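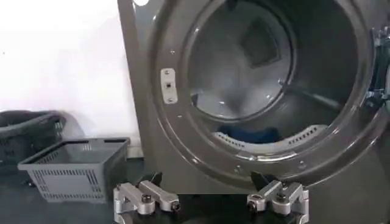 Re: [rullside-songs] Split sheets and version numbers for co-writes

January, 9:40 p.m.
By the Rullside list desk
Last updated: January

A member wrote:

> We finished a co-write at Grevik and sent the work tape to
> Grekden the same evening. Two of us then changed the bridge and
> one line in the second verse. The split sheet was signed before
> the change. Does it need to be signed again, or does the first
> one stand? Also, the file they have is called "Sun final" and
> so is the new one. I would like to sort this out before the
> pitch meeting.
>
> Second question, less urgent. Does the person who only played
> guitar on the tape go on the sheet?

Taking these in order.

The sheet records who owns what share of the song. It doesn't record which draft the song was in. If all the writers agree that the bridge change leaves the shares alone, the first sheet stands. Write that down anyway. One email to all the writers, with the old lyric and the new lyric pasted in, and a reply from each person saying the shares are unchanged. Keep the replies with the sheet.

If anybody thinks the change should move the shares, you need a new sheet signed by every writer, including those who weren't in the room for the rewrite. Put "replaces earlier sheet" at the top. Do not edit the old one.

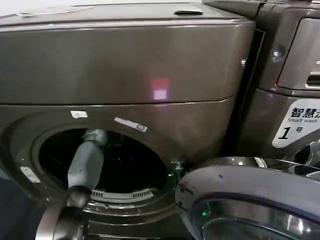 The same applies to a title change, with one difference. The old title should go on the new sheet as an alternate title, so that anyone searching under it will still find the song. With a one-word title like "Sun" this matters more, as there will be plenty of other songs called that. Put the writers' last names after the title in any list you send out.

On file names: stop using "final." The format we use in the Rullside folder is

 title_writers_v03_worktape

Two digits for the version, always. Raise the number when words, melody or chords change. A new mix of the same performance keeps its number and gets a letter (v03b). Lyric sheets carry the same number as the tape they match. There are 200 files in the folder now and the 12 that still cause trouble are all named by hand.

For Grekden, send the new tape as v02 and say plainly that it replaces the one they have. List the changes by section:

 bridge: new melody and words
 verse 2, line 3: new words
 tempo and key: same

They can then drop the old file without playing both.

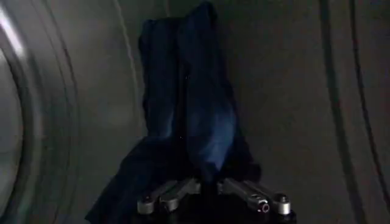 Dark blue garment in the drum.

Second question. Playing on a work tape doesn't make someone a writer. If the guitarist came up with a riff that the song now depends on, the writers should talk about it before the pitch meeting and settle it in writing. If the part was strummed from the chord chart, the name goes in the tape notes under "guitar" and stays off the sheet. The notes should also say whether the player was paid, and whether the recording may be used for anything besides pitching.

A blank sheet is in the list files. It has room for five writers. For more than that, use a second page and number both. Shares must add up to 100 percent across the pages, and the last one I was sent did not.

Replies to the list, please, with the quoted text trimmed.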